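About Hirberg Foot and Ankle

Hirberg Foot and Ankle is a podiatry practice with 2 offices, one in Escobar and one in Komska. Dr. Telma Maldonado and Dr. Graciela Figueroa treat adults and children for heel pain, bunions, ingrown nails and diabetic foot problems. 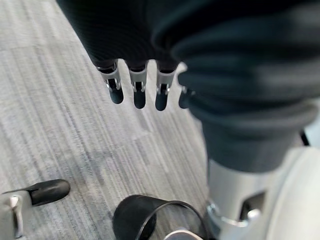 Most new patients are seen within nine days. Custom orthotics are fitted at the Escobar office, Suite 200 – parking is behind the building. We accept most insurance plans, and no referral is needed for a first visit.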